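La première séance

Michalis Fragkou arriva au terrain de Landry avec une heure d'avance, un sac de cricket sur l'épaule et, dans la poche, un discours qu'il avait répété pendant tout le trajet. Il n'en prononça pas un mot. Harpreet McIntyre, la capitaine, lui lança une balle en guise de bonjour, il l'attrapa de la main gauche, et la moitié de l'équipe se mit à applaudir.

- Vous êtes gaucher ! cria-t-elle, ravie. Enfin quelqu'un pour m'apprendre à les éliminer !

Il faut dire que Landry sortait d'une drôle de saison : 7 victoires, une finale perdue sur la dernière balle contre Idden, et un entraîneur parti en mars sans même rendre les clés du vestiaire. Mais quelle équipe ! Michalis avait regardé tous leurs matchs, certains deux fois, et il était tombé amoureux de ce jeu un peu fou, de ces courses volées entre les guichets que personne d'autre dans le championnat n'osait tenter.

On commença par les réceptions hautes. Le vent venait de la rivière et poussait les balles vers les peupliers, si bien que Mackenzie Hawthorne, la plus jeune, courait en zigzag, les yeux au ciel, en riant si fort qu'on l'entendait depuis le parking. Elle en rata une, puis deux. La troisième, elle la cueillit en plongeant, à ras de l'herbe, et se releva avec du vert jusqu'au menton.

- Encore ! dit-elle.

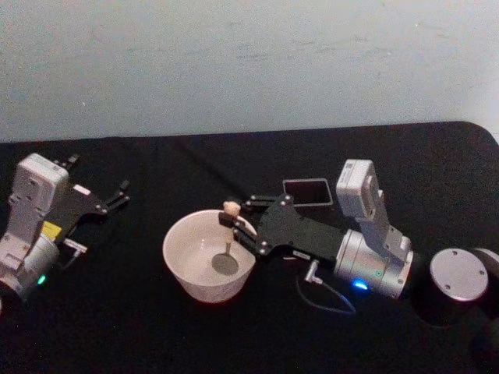

Ensuite vint le tour des lanceuses. Marlene Sawatzky avait une course d'élan interminable, un pas de côté au milieu, un petit saut à la fin, tout ce que les manuels déconseillent. L'ancien entraîneur avait passé deux ans à vouloir la corriger. Michalis s'accroupit derrière le guichet et la regarda lancer toute une série sans ouvrir la bouche. La balle sortait de sa main comme d'une fronde, piquait, puis filait vers l'extérieur au dernier moment. C'était magnifique !

- Alors, qu'est-ce que je change ? demanda-t-elle, les bras croisés, déjà prête à se défendre.

- Rien du tout. Vous me la refaites, et cette fois Harpreet prend la batte.

Harpreet enfila ses jambières en sautillant. Marlene recula loin, très loin, presque jusqu'à la corde, et tout le monde s'arrêta pour regarder. Il y eut la course, le pas de côté, le petit saut. Puis un claquement sec - le piquet du milieu qui roulait dans l'herbe - et un hurlement de joie auquel la capitaine, battue à plates coutures, se joignit la première.

Michalis ramassa le piquet et le replanta lui-même. Le match contre Idden était dans 26 jours. Il chercha son discours dans sa poche, retrouva la feuille pliée en quatre, et s'en servit pour noter l'ordre des lanceuses.

- Marlene ouvrira, annonça-t-il. Qui veut affronter la suivante ?

Toutes les mains se levèrent.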